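Last updated: Friday, 9:40 a.m.
3 min read

Rudbridge library changes its loan rules

From January, books borrowed from the Rudbridge town library can be kept for 60 days, up from four weeks. The change covers adult fiction, nonfiction and large print. Children's picture books and new arrivals stay on the old schedule, and so do DVDs.

Late fees are going away at the same time. Any fee already on a card will be cleared when the new rules start, and cardholders don't need to call or come in. Lost books will still be charged at replacement cost. A book counts as lost once it is 3 weeks past due, and the charge comes off the card if the book is returned in fair shape.

The library has 3,363 active cards. At the last check, 749 of them were blocked over unpaid fees, most for small amounts. Those cards will work again in January, including the ones held by children under a parent's account.

Renewals can be made by phone, at the front desk or through Clinero, the online catalog. Each book may be renewed once unless another reader has asked for it. Holds will be kept on the shelf by the front door for a week - after that they go to the next person on the list.

The drop box on the Mill Street side is open at all hours again now that the hinge has been replaced. Please don't leave donated books in it. Donations are taken at the desk on Saturday mornings, up to two boxes per household. Encyclopedias and magazines can't be accepted.
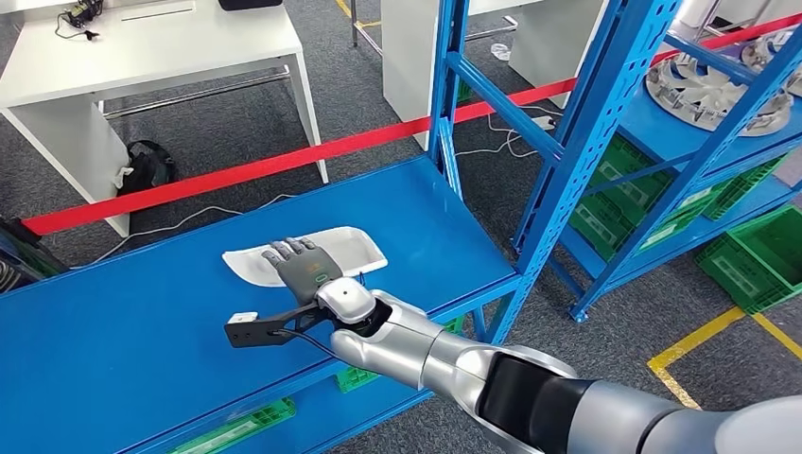
Birger Björklund writes that he would have liked the longer loans to cover new arrivals too - he has waited since spring for one mystery and expects to need more than four weeks to finish it.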